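Little Rack, Little Clothes: Your Questions
Updated 2019-03-20

I get a lot of mail about how I hang small clothes, so I've put my usual replies on one page.
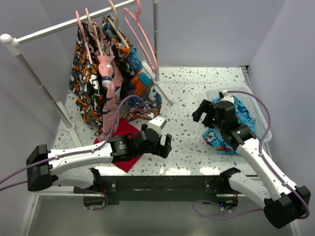 Do I really need a rack if I have a closet?
Nope! I just like seeing what's ready to wear. Mine is a white one and it sits right on the tabletop, so my back is a lot happier than it was when I did all this on the floor.

Do the hangers have to match?
Mine don't. I've got pink ones and beige ones mixed together, and the shirts haven't complained yet. I do stick to small hangers - the big ones stretch out the necks.

What goes in the basket?
Whatever's waiting its turn. I like a see-through plastic one so I can spot the shark print without digging (it's always the shark print they want).

How do you hang a shirt without pulling the collar?
Go in from the bottom hem, one shoulder at a time. Lay it flat on the table first if it's a wiggly fabric.

How many pieces can one rack take?
I've had 31 on mine in August, swimsuits included, and it did fine. Heavy coats go elsewhere.

Do you sell the racks?
No, sorry! My hanger bundles are on the Sales page, and that's all I ship right now.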